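A Laundry Open Day in Brolham, and What I Came Home With

Posted Feb 13, 2024

The flyer said "See how the professionals fold" and I have been annoyed by that sentence for a week. Professionals at folding. I fold shirts too. I have folded shirts since I was eight years old and my mother decided I was tall enough to reach the ironing board. So when the Verstraete laundry in Brolham announced an open day, with a tour of the sorting hall, a talk on garment care and a hands-on session at the folding tables, I drove over mostly to disagree with it.

Parking first. The lot in front of the building was roped off for a coffee truck, and visitors were sent to the gravel strip behind the tire shop, which floods. I got there before ten and still ended up with one wheel in a puddle. Admission was 4 dollars, which they called a donation, though there was a woman with a cash box standing where you would have to walk around her not to donate.

The sorting hall is loud. We were given foam earplugs and then a guide talked to us, so you can work out how much of that I caught. What I did get: everything from hotels goes down one side, everything from private customers down the other, and the two never meet. Private customers' clothes get a paper tag pinned at the collar or waistband. I asked how often a tag comes off in the wash. The guide said hardly ever. I asked what hardly ever meant and she said we should keep moving so the next group could come in.

Dryers, steam press, a long rail of shirts on hangers with film over them. The steam press was worth seeing, I'll give them that. A man laid a shirt collar on it, dropped the lid, lifted it, and the collar looked better than any collar I have ever owned. It took him no time at all. He did not look up once, and I liked him best of everyone there.

Then the talk. Yolanda Montoya gave it, and she is a good speaker, a little too good for my taste. She had slides. One of them claimed that the company had looked at 517 garments brought back by customers as "badly creased" and had found that most of the creases were made after cleaning, in the customer's own closet. Well, of course they found that. I would have liked to hear who did the looking. A shirt folded by the laundry, driven home in a bag and put on a shelf has had three chances to pick up a crease, and I don't see how anybody can tell afterward which one did it.

Her main point was that people fold too late. They pull a load out of the dryer, dump it on the bed, answer the phone, and come back to a pile that has set into whatever shape it landed in. Fold while there is still some warmth in it, she said, and the job is half done. I accept this. I also have a phone, and a bed, and two cats who regard a warm pile as theirs, so I will go on folding late like everyone else.

After the talk we went through to the folding room, and my mood improved, because it was quiet and there was somewhere to put my coat. 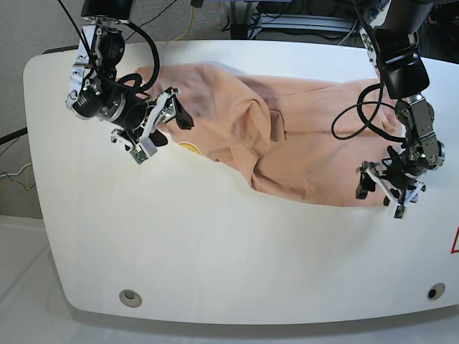

Long sleeves are the whole problem with shirts, and the demonstration skipped them. Toàn Doãn ran the session, and he started with towels, went on to pillowcases, and was so neat and quick about it that people clapped. Towels! A towel has four corners and no opinions. I wanted to see him start from the state in which a shirt reaches my own hands, like the peach one on the white table, bunched up and twisted into a long roll with a puffy lump at one end. Folding from a shirt laid out flat is easy. Getting to flat is the work, and it gets one line on the handout: "Lay the garment face down and smooth."

I read that line out loud to him. He took it well. He said the trick is to find the shoulder seams before you do anything else, hold one in each hand, and let the rest hang until the sleeves drop. Then lay it down from the hem up. That is more useful than anything on the handout, and I don't know why it isn't printed there. He said the handout came from the head office in Hendville and had been the same for years.

We then got a shirt each from a bin of stock nobody had claimed. (Hardly ever!) Mine was a heavy flannel thing that would have folded itself if left alone. The couple next to me got something slippery and were still chasing a cuff when the rest of us had finished. If you are going to compare people's folds at the end, and they did, with a small prize, then everybody should have the same shirt.

The method they teach goes like this, as near as I could write it down while holding a pencil and a flannel shirt:

Button the top, the middle and the bottom. Not every button.

Face down, collar away from you. Smooth from the center outward with the flat of the hand.

Bring one side in to the middle of the back. Fold the sleeve straight down along that edge.

Same on the other side.

Tail up a hand's width, then the bottom half up to the collar. Turn it over.

If you have ever worked in a store you know this one already. There is a cardboard version of it that I was taught at a department store in Kurkedville, at nineteen, by a floor manager who threw your stack on the ground if the edges didn't line up. The Verstraete version leaves out the board, and as far as I could see that is the only difference. I asked whether they had tested it against other methods. I was told it was the method they use.

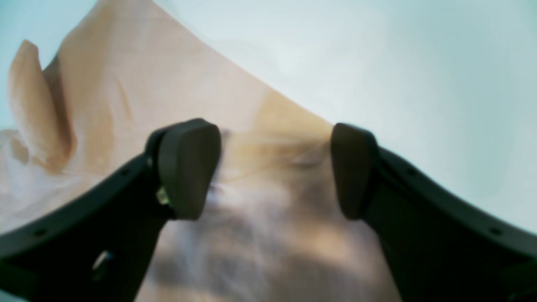
My other complaint about the session was the pace. We had 12 minutes at the tables, by the wall clock, and then it was time to clear for the next group. I managed the flannel shirt, then the flannel shirt again, and then I swapped it for a cotton one that had been ironed by somebody with a grudge. The sleeve fold is where I lose it. I get the first side straight and then the second sleeve comes out wider than the first, so the whole packet leans. Toàn Doãn came by and said I was pulling the sleeve instead of setting it down. He showed me once, slowly, lifting the cuff and lowering it so the cloth settled by its own weight. I tried it and the packet leaned a bit less. I am willing to believe him, but one shirt proves nothing.

He was also honest about thin fabrics, more so than the talk had been. Thin things slide, they show every line, and the layers shift against each other when you turn the packet over. His advice was to fold them fewer times and hang them if you can. A laundry that sells folding by the piece telling you to use a hanger is a thing I did not expect to hear, and I wrote it down with a star next to it.

What he would not be drawn on was the price. Folded return costs more than hanger return at their counter, and I asked why, seeing that a hanger is an object somebody has to buy and a fold is just a fold. He said I should ask at the counter. At the counter they said it was labor. I had just watched him do a pillowcase in the time it takes to sneeze. 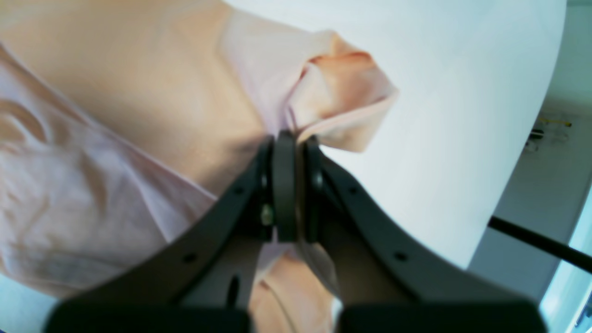 Yolanda Montoya, when I put the price question to her by the coffee truck, said that I was looking at the wrong garment. Pillowcases come off the line nearly folded, she told me, and the charge is there for blouses and light shirts, where the first try often has to be shaken out and started over. A soft pale shirt, in her view, can eat up more time than a stack of hotel linen, and people bring in more of those every year. She added that they had tried a flat rate and the regulars with work shirts complained they were paying for everyone else's silk.

I have turned that over since and I think she may be right about the light shirts. I don't think it explains why my work shirts cost what they cost. Those are stiff as a menu and I could fold one in the car.

A few practical notes for anyone thinking of going to the next one, which they say will be in October. Eat first. The coffee was fine but the only food was wrapped shortbread, and it ran out. Wear shoes you don't love, on account of the gravel. Take the earplugs out when the guide starts talking and stand near the front. If you only care about the folding, you can skip the sorting hall by telling the woman with the cash box, and she will send you straight through; the people behind me did that and got a full extra turn at the tables.

The prize for best fold was a lint roller. It went to a boy who had been given a T-shirt.

I did redo my shirt drawer when I got home. Seams first, hem up, sleeves set down. It took me most of a ball game on the radio, and the left-hand stack still leans.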